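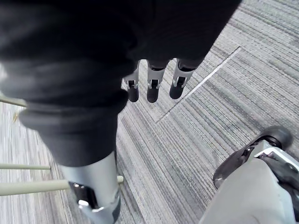
Dark gray fabric in heavy folds at the Akstead laundry room.

Category: Community News / Household
April
By Golnar Kermani, Pakzad Press Desk

AKSTEAD — The Pakzad housing association will open its shared laundry room to all tenants this month and will start a wash-and-fold service for people who can't manage the stairs or the lifting. The room is on the ground floor of the Stindach building and replaces two smaller ones in the basement.

The new room serves 909 households. It opens at 6 a.m. and the last load must be in by 9 p.m. Tenants book a machine at the front desk or by phone. A wash costs $4, and drying is included for the first three months.

Wash-and-fold orders are taken in the morning and handed back the next afternoon. Each order may weigh up to 15 pounds. Sweatshirts, blankets and other thick items are welcome, but they count toward the weight like everything else. Rugs and anything with a rubber backing should go to a commercial cleaner.

Tenants are asked to sort before they come down. Dark heavy knits go in one load and towels in another, as both shed lint and the lint shows most on dark cloth. Pockets should be emptied and hoods pulled right side out. Clothes come back folded, with the heavy pieces at the bottom — hangers are not supplied.

Baskets may be borrowed from the shelf by the door and must be returned the same day. Tenants who bring their own should put an apartment number on the rim. Baskets left overnight will be moved to the front desk and kept there until the end of the month.

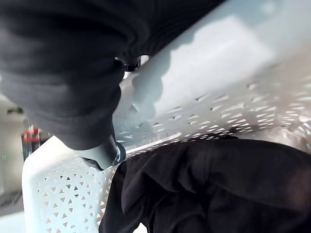 Seung-woo Woo said he had carried wet sweatshirts up from the old basement rooms for years and was glad to be done with it, though he would like the hours to run later in winter. Lakshmi Sundaram asked that the folding tables be kept clear for folding, "which never happened downstairs."

The association has set aside $2,000 for detergent and spare baskets in the first year. Unscented detergent will be stocked at the desk. Bleach will not be sold, but tenants may bring their own for white loads.

The old basement rooms will close once the new one opens, and anything still on the lines there will be brought up to the front desk. Questions about booking go to Parisa Ghasemi at the Pakzad office, Stindach building, Akstead.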